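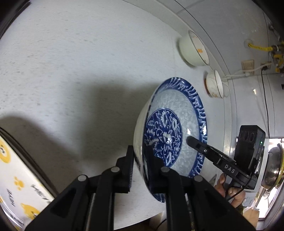

Collections Cataloger, Ceramics (fixed term)
Brarneck Decorative Arts Store, Ullen

Search vacancies Keyword Location Go

Posted 2020-06-11 | Filed under: Museums & Archives, Fixed Term, On Site

Brarneck is hiring a cataloger to complete the written inventory of its ceramics holdings. The collection contains 3,000 pieces, mainly tableware, tiles and storage jars. Existing records are on typed cards and vary in quality. The post is full time for 14 months and reports to the head of documentation.

Duties
- Transfer card records to the Totum collections database, following the house style for object names, materials and dates.
- Measure each piece (height, rim diameter, foot diameter) and record the results in millimeters.
- Write a condition note covering chips, hairline cracks, old repairs and glaze loss.
- Describe decoration using the agreed list of pattern terms. Propose new terms in writing where the list has a gap.
- Assign shelf locations and update them whenever a piece moves.
- Report mismatches between card, label and object. Mismatches are not to be corrected in the database until the head of documentation has signed them off.

Requirements
- At least 2 years of paid cataloging work in a museum, library, archive or auction house.
- Working knowledge of ceramic bodies, glazes and underglaze decoration.
- Accurate typing and consistent spelling.
- Ability to stand for long periods and to lift boxed objects from low shelving.

Reading knowledge of a second language is useful but is not scored at the shortlisting stage. Training in Totum is given in the first week.

Terms
The post is based at the Ullen store. Remote work is limited to database cleanup. The position is not open to agencies.

To apply
Send a resume, the names of 3 references and one sample catalog entry for a glazed vessel. The entry should fit on a single page. Applications without a sample entry will not be read. Work begins in January.

Related vacancies
Packing Technician, Ullen
Records Assistant, Lai Map Library
Database Support Officer, Totum
Textile Store Assistant, Brarneck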